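Demonstration Operators, Hand-Held Gripper (Part-Time, Fixed Term)

Rarnitz, Beltwood site
Reports to: Lộc Đồng, Data Lead
Start: June
Openings: see Schedule

Summary

Rarnitz trains manipulation policies from human demonstrations. Operators perform short tabletop tasks with a hand-held gripper fitted with a camera. The recordings are used as training examples; the policy is then tested on an arm at our Pinddale lab. The current block of work covers thin, deformable packaging: plastic bags, film, pouches and wrappers. We need operators for this block and for the one that follows it (folded cloth).

No robotics background is required. The job is repetitive, done by hand, and held to a written procedure.

Duties

Operators record episodes from a task sheet. One episode is one attempt at one task, from the start pose to release. Typical tasks are picking up a bag by an edge, flattening it, folding it in half, moving it to a marked area, and opening it far enough to insert a small item. Episodes on the current sheet run under 60 seconds. The target for the bag block is 2683 accepted episodes across all operators, of which 351 are already in the set.

Between episodes the operator resets the table. The reset matters as much as the episode. Bags must be crumpled again by hand and dropped, never placed, so that the starting shapes differ. Printed bags are to be turned over between resets according to the sheet. Glare on the plastic is not a reason to discard an episode. Do not move the lights or shade the table to reduce it.
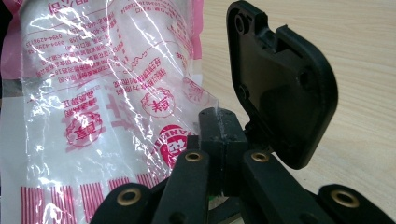

Failed grasps are kept if the operator recovers within the same episode. Mark them R in the log. An episode is discarded only if the gripper is dropped, a hand enters the work area after the start signal, or the tracking indicator shows a loss. Operators do not decide on their own that an episode looks untidy. Untidy episodes are useful.

Each operator also labels a share of another operator's recordings, marking first contact, closure and release. Labeling is done seated and makes up the last hour of a shift.

Requirements

Able to hold and operate a light tool in either hand for repeated short periods.
Able to squeeze a trigger slowly and at an even speed. This is checked at the trial session.
Normal or corrected vision.
Able to read task sheets in English. Other languages are not needed; text printed on the packaging is never part of a task.
Available for the full block.

Useful but not required: packing, sewing, lab bench or assembly work.

Schedule

Two shifts, 8:30 a.m. to 12:30 p.m. and 1:30 to 5:30 p.m. Four operators per shift, with a ten-minute break each hour. Shifts are assigned for the whole block and may be traded with the data lead's approval.

Pay

Paid hourly. The rate is stated in writing before the trial session. There is no per-episode bonus, and operators are not ranked by episode count. The trial session lasts two hours and is paid at the same rate.

Recording and consent

The gripper camera faces the work area. Hands and sleeves may be recorded during resets; these segments are cut before storage. Audio is off. Operators sign a consent form covering the use of their demonstrations for training and internal testing. Remove rings, watches and bracelets before a shift.

Materials

Bags and film are bought in lots of 300 through Phan, our packaging supplier, and supplemented with used bags from staff households. Operators may bring in clean used bags. Please do not bring bags that have held raw food.

To apply

Send a short note with your preferred shift, your dominant hand and any past bench or packing work to the data lead, Lộc Đồng, using the contact form on the Rarnitz site. Put "Beltwood operator" in the subject field. A résumé is optional. Applicants selected for a trial will receive the task sheet in advance and should read it before arriving.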